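Listari 6-Piece Cup Set, white

Rating: 3 out of 5

I bought these in September to replace a mixed shelf of mugs and leftover party cups. The Listari set comes as six identical white cups in a plain carton with a folded paper divider. No saucers, no lids. I paid 40 for the set at Girnach, which puts it above the supermarket cups and below the Badawi ones my sister swears by.

The listing had 1,402 reviews when I ordered and most of them were one line long, so I'll try to cover what I wanted to know before buying.

Weight and feel. These are light. If you like a heavy mug you will not like these. They're easy to carry several at a time and my kids can manage them without help. I've had mine in daily use for 3 months. 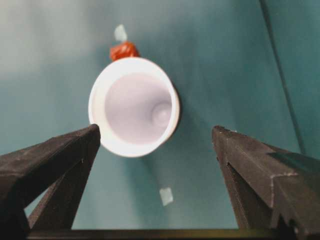
Cleaning is mostly easy. The opening is wide enough for a sponge and a couple of fingers, and I can get to the bottom without a brush. The walls narrow toward the base, though, and on the white plastic one there is a small round bump on the floor of the cup, off to one side. Tea collects around that kind of thing. I go over it with a soft brush once a week and it comes up clean. Karim Soliman, who reviewed the same set in the comments on this site, said his stained for good after a month of coffee. Mine haven't, but we drink more juice and water than coffee at home.

Stability. Fine on a flat table. The base is narrower than the rim, so a full cup can go over if you catch it with a sleeve. I've cleaned up two spills, both on the balcony table, which has a slope to it. Half full they are worse, oddly enough.

Stacking. All six go into each other and take up very little room in the cupboard. They do stick when put away damp - leave them upside down on the rack for an hour first.

I also tried them next to what we already had in the house: a plain paper cup and the black cup I use at my desk.
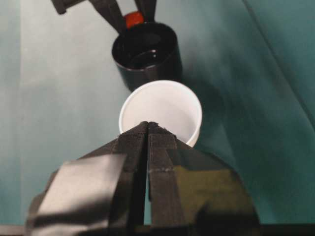

White paper cup in front, glossy black one behind it.

The black cup hides stains better and I still reach for it in the morning. The paper ones are only for guests. For everyday use by the whole family the Listari cups win on price and on cupboard space.

Two complaints. The carton says nothing about the dishwasher, and when I wrote to Flemix, the seller, I got a reply from Sanaa Nasr two weeks later telling me top rack only. That should be printed on the box. You also can't buy a single replacement, so if one cracks you are down to five or buying another set.

I'd get them again at a lower price. At 40 I would wait.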